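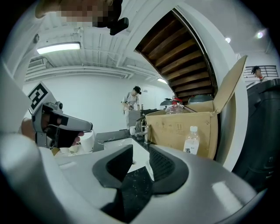 Clurnico room set, README

Short notes, will clean up later. Ask Bart Smits if something is missing.

What's in it
1575 clips, one room, the Citham place. Countertop chores mostly: clearing, sorting, putting stuff back. Some 90 hours went into sorting and labels. November only, so daylight is short and the ceiling lights are on in a lot of clips.

The room
Dark countertop. White ribbed ceiling, beams and pipes showing, long fluorescent fixture on the left, spotlights on the right. Curved staircase with dark wood treads and a white stringer. Stairs are NOT part of any task, no label for them. If they show up in your boxes thats a bug, tell me.

Things on the counter
container_white: the cylinder. One label whatever is in it.
wire_thin: the white wires. Label the whole tangle once, dont split.
Anything else goes in things.csv, one row per object, spelling as is (yes "contaner" is in there twice, leave it, Azevedo's loader expects it).

Folders
clips/ the clips
labels/ one text file per clip, same name
things.csv object list
old/ first round, ignore

Splits
70 percent train, the rest test. Split by session, not by clip. Wakis has a different split, don't mix the two.

Known problems
- faces are blurred, blur sometimes spills over nearby stuff
- glare on shiny surfaces, lights come back as pale streaks
- 2 label files are empty, clips are fine
- "put back" and "put away" used for the same thing in early sessions, merge them

To do
Redo wire labels. Add start times. Check the counter names agianst the new list.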